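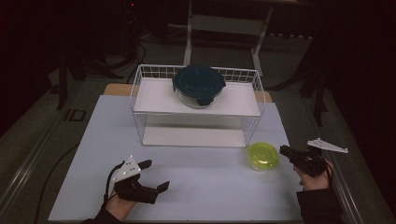 L'atelier de rangement alimentaire de Vemmont occupe le rez-de-chaussée du bâtiment Jodport, visité le 13 janvier 2021 sous la conduite de Subbarao Marar. Le sujet du jour était la superposition des boîtes hermétiques sur étagère en fil métallique. Le modèle posé sur la table comporte deux niveaux, avec une tablette pleine en haut comme en bas – les récipients de petit diamètre y restent stables, ce que ne permet pas un fil nu. La boîte ronde en verre à couvercle bleu canard se place sur le plateau supérieur, les languettes de fermeture restant accessibles ; la boîte en plastique à couvercle jaune-vert, plus petite, était encore à ranger.

Kai-wen Sin a présenté ensuite le catalogue Ikau, qui compte 186 références de boîtes. Les essais de fermeture portent sur 2 000 cycles par couvercle. Une série d'octobre a été arrêtée à 1 377 cycles pour un joint déformé.

Points à revoir avec Yung-ching Yang : hauteur libre entre les deux niveaux, tenue du revêtement blanc au lavage, prix par lot de quatre.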